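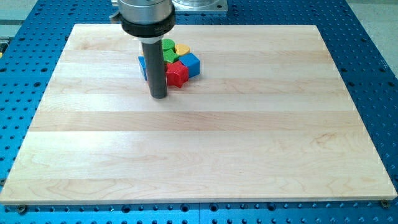 Figure 1. The rod tool over the maple board, with the blocks grouped beside it.

Setting Up and Looking After the Block Pushing Cell
Nicanor Domínguez, Dratodbridge lab section, March

So my part of the group project was the cell itself. The other two wrote the software and I got the wrenches, which suited me fine! This report covers how I set up the board and the tool, what I had to fix, and what I'd tell the next person who gets the job.

The board

The blue table is full of holes, which sounds like it makes everything easy, except some are threaded and some aren't, and of course the first ones I picked weren't. I ended up going over the area with a bolt in my hand and marking the good holes with bits of tape (I took the tape off later). The maple board is held by bolts at the front corners. My first try was too tight and the board bowed a little in the middle. You couldn't see it, but the tip touched the wood in the middle and missed it near the edge. I backed both bolts off, pressed the board flat and snugged them up by hand with the short key. Much better.

The tool

Our pusher is just a long gray rod with a rounded tip, pointing straight down from the wrist. We call it the Dornum, after the bench it was turned on, and it's 182 mm long measured from the white ring. I measured it three times because the number in last year's notes was 2 mm shorter, and if you type the wrong one in, the robot thinks it has room that it doesn't have. I found that out on a Thursday evening with a very ugly scraping noise. The board has a small scratch from it and I'm sorry about that.

After I fixed the length I set the hover height to 8 mm. Then I jogged the tip to each corner of the board at slow speed and slid a gauge block under it. Three corners were fine. The back left one was low, so I put a strip of shim under the board there and did all four again.

Keeping it running

The rod works itself loose! It takes a while, but after 120 pushes I could turn it with two fingers. Ms. Herrera in the shop gave me some mild thread locker and it's been solid ever since, though I still check it by hand before every session. I also wipe the board with a dry cloth, since dust makes the blocks stick and slide in a jerky way. The star is the worst for this, and it likes to spin when you catch it on a point.

What's left

I still want a proper stop for the board so it goes back in the same spot after cleaning. I drew one up on the Deltel sheet in our folder, but it hasn't been cut yet. The corner check should be redone once it's on.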